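Teaching by Hand – Gallery
Todarex Home Skills, May

Tidying a bathroom counter takes most of us less than a minute. Teaching a robot to do it has kept us happily busy all month! Tekle Tefera, our lead operator, steers both arms by remote control, and every run he makes is saved so the robot can learn from it later. We are up to 3165 runs across all tasks, and 131 of them are from bathrooms like this one – my favorite room to work in, because no two counters are laid out alike.

The counter task 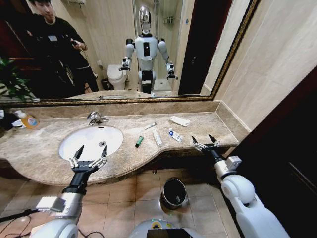

Both grippers open over the marble, with the tubes waiting on the right. The big mirror gives you the whole robot from the front as well. 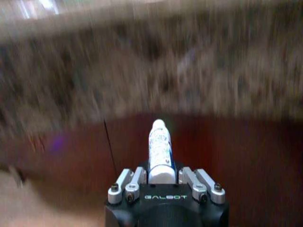
From the wrist: a white bottle held upright between the two silver fingers. I love this view – you get to see a grasp from right behind the fingers.

What makes a good run

Slow and smooth beats fast. Tekle likes to bring the fingers in level, pause, close them, and only then lift. If he bumps something he keeps going and fixes it, and those runs are some of the most useful ones we have (the robot needs to see how to recover, too). A typical session lasts about 7 hours with plenty of breaks, and we move the items to new spots between runs.

Next up is the Quintela kitchen set, with drawers and mugs. I can't wait to see how the arms handle a stubborn drawer!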